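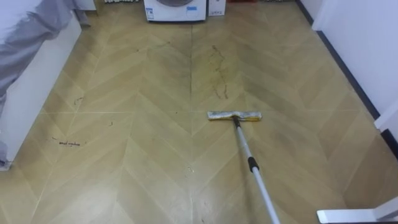

What does a floor-cleaning policy need to know before it makes its first stroke? It needs to know where the dirt is, which way the pad will travel, and how much of the floor it can reach without moving its base.

Speaker notes — Coverage from demonstration: stroke ordering for flat mopping
Hajar Morsy, Hullomero project, Stollbridge
Talk slot is after the coffee break. Keep to time, questions at the end.

Slide 1. Title. Say thanks to Si-eun Maeng and Miloslav Holub, who built the labelling tool and ran most of the trials. Primo Gentile did the arm control and will take questions on force.

Slide 2. The task. One flat mop on a telescoping pole, one floor, dirt of more than one kind. In the opening picture the long dark streak lies beyond the mop head, towards the washing machine. The clusters on the left, towards the bed, are separate targets. A good order of strokes is not obvious from the floor plan alone. Leave the picture up for this part.

Mention that we treat streaks and clusters differently. A streak is given as a line with a width. A cluster is given as a point with a radius. Fine dark fibres that look like hair are labelled as clusters even when they lie in a short line, as the one at lower left does. Miloslav and I disagreed on this for most of May. His view was that anything longer than it is wide should be a streak. We tried it both ways and the cluster label gave fewer missed fibres, so we kept it.

Slide 3. Why not just cover the whole floor? Full coverage works and is slow. It also drags loose debris through areas already done. The pad has a leading edge, and what collects there comes off again when the head turns. The order of strokes decides where it comes off.

Slide 4. Data. 282 demonstrations, all by people, recorded from head height. We cut these into 1,520 single strokes. A stroke starts when the pad begins to move in one direction and ends when it stops or turns by a set angle. Sachiko Fujimoto checked the cuts by hand. Where two strokes ran together with no clear stop, she split them at the slowest point.

Do not spend long here. If asked: the demonstrators had no instructions on order, only to clean what they could see.

Slide 5. Method, first part. The planner sees one view and proposes a set of strokes. Each stroke has a start, an end and a pad angle. The pad angle is taken from the long side of the mop head. In the picture the head sits crosswise to the view, so a forward push uses the full width. The yellow edges at both ends of the head make the angle easy to recover. On heads with no colour at the edge we fit a box to the pad, and that is worse when the pad and the floor are close in shade.

Slide 6. Method, second part. Ordering. We score each pair of strokes: A before B, or B before A. The scores come from the demonstrations. We then search for the order that agrees with most pairs. It is a small search, as no room needed a long list. The pair score uses only three inputs: distance between strokes, the type of dirt, and whether one stroke crosses the end of another.

Slide 7. Floor pattern. This one gets asked every time. Narrow planks laid in a herringbone give strong lines at two angles, and grout lines add more. Our first detector put streaks along the joints. The pattern in the picture is a fair case: V-shaped rows pointing down the room, pale lines between the planks, and faint larger seams crossing them. We now estimate the repeat of the pattern and take it out before looking for dirt. Small specks suffer a little from this. A faint whitish speck on a light tan floor may well be lost, and I would sooner say so here than wait for the question.

Slide 8. Sheen. Slightly glossy floors show bands of light, and there are darker smears that look damp. From one view we cannot say if they are damp. The label set has a class called 'unsure' and the planner gives it a low weight. It gets a stroke only if one passes close by anyway.

Slide 9. Results. 200 trials with the learned order, on floors not used in training. In 86 per cent the target dirt was gone after one pass through the stroke list, as judged by a person who did not know which planner had run. The fixed back-and-forth order did less well on clusters and about the same on streaks. Show the split by dirt type. Point at the cluster column and pause.

Skip the Salazar floor unless someone brings it up. The tiles there were uneven and the numbers are mostly a measure of the tiles.

Slide 10. Failures. Two kinds matter. First, fibres carried on the edge of the pad and left against a wall or the base of furniture. Second, pole length. The collar on a telescoping pole can slip — only slightly — and the planner then believes the head is further out than it is. Primo's fix is to re-measure the head position from the view before each stroke. It costs time and we pay it.

Slide 11. Next. Closed loop after every stroke, so the list is rebuilt when debris moves. A second view for the space beside beds. Cindlow has offered us a longer room with two doorways.

Last slide: contact and code link. Leave it up during questions.

Comments (3)

tilted_pad: Did you try the streak label with a width limit? We had the same argument over hair and settled on thickness instead of length.

R. Oakes: Slide 6 is clearer in the notes than it was in the room. Does the pair score know anything about where the base stands? It reads as if it does not.

Hajar Morsy (author): It does not. Reach is checked earlier, when the strokes are proposed. On the width limit, no, but Miloslav would like to.

14 shares · 3 comments

Contact: Hullomero project office, Stollbridge
© Hullomero. Notes may be copied for teaching.
Back to top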